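## Keeping a two-arm bench cell clean and in line

These notes cover the small two-arm cell on the food bench: fingers, cables, tabletop, and the checks to run before a job that involves anything sticky. They assume a tabletop setup with electric grippers and cables routed outside the arms. Allow half an hour for the weekly routine once the tools are laid out.

### Before you start

Park both arms clear of the table, release the grippers, and switch off at the controller. Pulling a gripper plug on a live arm can damage the gripper board. Wait for the indicator lights to go out.

You will need:

- two lint-free cloths, one damp and one dry
- warm water with a drop of dish soap
- a soft toothbrush
- a 4 mm hex key and a small torque driver
- hook-and-loop cable ties, narrow
- a paint marker

### Fingers and pads

Sugar is the main trouble on this bench. A thin film of jam on a finger pad feels tacky for the first hour, then sets hard. A jar gripped on a tacky pad does not let go cleanly, and one gripped on a hard film slips.

1. Take the fingers off in pairs and keep each pair together. Mark them L and R on the inside face with the paint marker.
2. Soak removable pads in the soapy water for 5 minutes. Do not soak the finger if it has a pin joint. Wipe it with the damp cloth and brush out the joint.
3. Dry everything before refitting. Water left in the joint carries sugar inward.
4. Refit and tighten to the figure in the gripper manual. Overtightening bows the finger and the tips no longer meet.
5. Close the empty gripper on a strip of printer paper. It should hold evenly across the width of the pad. If one corner pulls free, loosen that finger, reseat it and repeat.

Alcohol wipes are fine on metal. They turn some soft pads chalky, so test on an old one.

### Cables

External cables need slack, but a loop that hangs below the wrist will eventually drag through whatever is on the table. Set the slack with the arm in its worst pose, which on this cell is the low reach toward the back table with the wrist turned over.
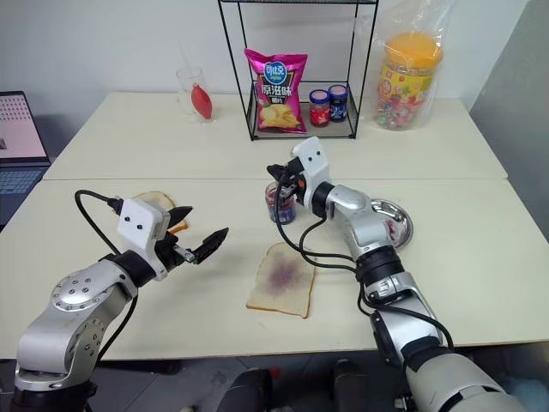 *Both arms over the near table. The cables on the right arm run down in loose loops beside the bread.*

Move the arm by hand, or jog it at the lowest speed, through the full reach. At the far end the cable should still have a visible curve at the plug. Then bring the arm back to its closest pose and look at where the loop falls. If it hangs at bread height, take up the excess with a tie on the upper link. Tie to the link itself and never across a joint.

Hook-and-loop is better than plastic zip ties on this job. A zip tie pulled tight leaves a dent in the jacket, and that is where the conductor breaks. Stiltovau sells a narrow roll that can be cut to length; the Polák clips also work, but they lose their grip once soap gets under the adhesive.

Wipe the lower cables whenever you wipe the fingers. Dried jam stiffens the jacket and the loop stops falling where you set it.

### Table and fixtures

- If the work surface is two tables pushed together, clamp them underneath. A gap that opens by a few millimeters moves every position taught on the far side.
- Run a bead of removable putty along the seam before jam work. It peels off with the crumbs in it.
- Mark plate and bread positions with low-tack tape on the table.
- Keep spare jars outside the reach of both arms, or enter the shelf as a keep-out zone.

### Checking alignment afterward

Removing fingers shifts the tool point slightly. Touch each closed gripper to a fixed mark on the table and compare the reading with the one on the card. Our left arm reads 274 on the height axis at its mark. A difference of one unit is acceptable. For anything more, reseat the fingers first and recalibrate second.

Run the job once with a closed, empty jar, at low speed, with a hand on the stop button.

### Intervals

Clean pads after every sticky job. Inspect cables weekly. Replace soft pads at 3,000 grips or when the surface goes shiny. Check the base bolts every January and after any table move. Susell pads wear a little faster than the Mevia ones and cost less, so either is reasonable; just do not mix the two on one gripper.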